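Projects > Bin Picking > Diary > Budget round

Diary, March 31, 2026
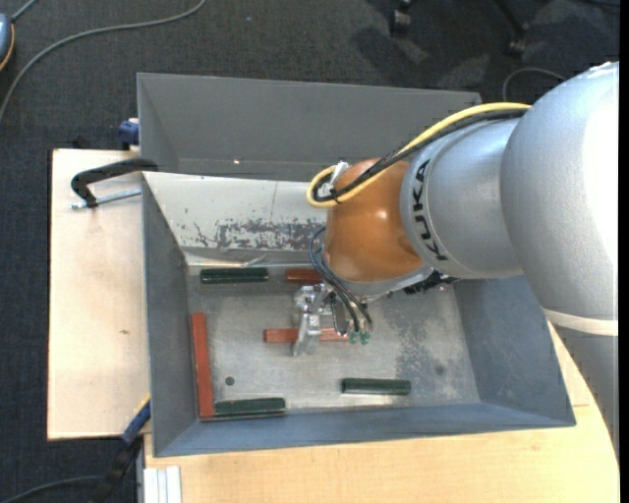
Equipment and purchasing

Spent the morning on the cell budget for next year. Hooman Farahani wants one number per line and a one-paragraph case for anything over the card limit, which covers nearly everything on my list.

The arm stays. The KUKA has reach to spare over the bin, and a replacement would eat the whole allocation before we bought a single bracket. That leaves the gripper, the cabling, the bin mounting and the blocks as the things I can reasonably argue over.

Gripper first. Flavham quoted for a new finger set and mounting bracket in February and the quote lapsed before anyone signed it. Asked them to reissue. They will, at the same price, with a lead time of 43 days from order. Ondgate can do it faster but want us to change the flange adaptor as well, and the adaptor isn't in their quote. Pencilled in Flavham.

Cabling next. The yellow cable and the black bundle run along the top of the arm and double back in a tight loop beside the wrist joint. I don't like the bend radius. A proper dress pack from Matos is $1,152 before tax, fitted by us. Hooman's first reaction was that we could re-route what we have for nothing. True, but re-routing costs labour too, and that never shows up on his sheet. Left it in as a separate line so it can be struck out without touching the rest.

The bin is clamped to the woodwork and I have put down a bolted fixture to replace the clamps. Every time the bin is taken off we have to re-register it to the arm, and I'd like to stop paying for that in half-days. Our own shop can cut the plate. Material only, so it goes under consumables. Need to check whether the existing small hole in the bin floor has a use before I draw anything new through the base.

Blocks: three green and three reddish-brown in the bin for today's work, most of them lying close to the walls. Those are the picks that set the finger clearance, so I want the new fingers specified against the near corner and the sloped sides, with the open middle of the floor treated as the easy case. Added 20 spare blocks in the same two colours. Cindon has a minimum order and we meet it.

Floor wear is going to come up. The metal has gone cloudy and mottled, and the pale sloping panel on the far side has a band of scraped patches along its lower half. I considered a liner, then left it off -- a change of surface colour means redoing the vision thresholds, and there is no time set aside for that before the autumn.

Total comes in under the ceiling with the dress pack included, by a thin margin. Seven lines on the sheet. Hooman has it now and wants the Flavham quote attached before he forwards it.

To do: chase Flavham, measure the inside of the bin at floor level and at the rim, ask Ondgate for the adaptor price in writing.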